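«Yo quería algo que se montara en una tarde»

Octubre de 2018

Llevaba desde mayo detrás de Yae Imai para que me enseñara el kit de Tumura, y al final fue ella quien me llamó. «Vente, que lo tengo puesto con un chasis de ordenador y se entiende mucho mejor que en el folleto». Así que allá fui, con mi libreta y un café malísimo de gasolinera.

El kit se llama Prulta y es, dicho a lo bruto, un tablero con soportes impresos en 3D, un juego de dedos para la pinza y las rutinas para que el brazo sepa dónde tiene cada cosa. Sirve para quien ya tiene un robot colaborativo y quiere ponerlo a montar piezas sin encargar una célula entera. «La gente se compra el brazo con mucha ilusión y luego lo tiene seis meses moviendo cajas», me cuenta Yae, muerta de risa. «¡Y a mí me daba una pena!».

Le pregunto por el precio y no se esconde: 792 euros el tablero con sus soportes, y 1.000 si quieres que te los diseñen a medida. ¿No es mucho por plástico impreso? «El plástico es lo de menos. Pagas que la pieza esté siempre en el mismo sitio y en la misma postura, y eso lleva muchas pruebas». Los archivos vienen incluidos, por cierto, y si se te parte un soporte lo imprimes tú (esto me gustó mucho).

Yuto Miyazaki, que lleva la parte de programación, es menos vendedor. Me confiesa que la versión 2 salió con prisas y que tuvieron que rehacer 11 rutinas. «Las piezas finas son las peores. Las coges un pelín torcidas y ya no entran». También admite que el manual está flojo, y le doy la razón: lo estuve hojeando y la parte de calibración se la salta casi entera.

Yo le veo otra pega, y es que cambiar de producto obliga a repensar el tablero. Yae no me lo discute. «Para series que cambian cada semana, no te lo vendo. Prefiero que te enfades hoy». En Vemen, su primer cliente, lo usan siempre con el mismo modelo y están contentos, dice ella. Me quedé con ganas de llamarlos, y lo haré.

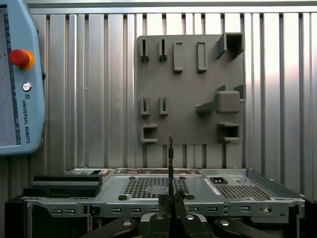
La pinza sujeta una pieza negra y fina junto al chasis, con el tablero de soportes al fondo.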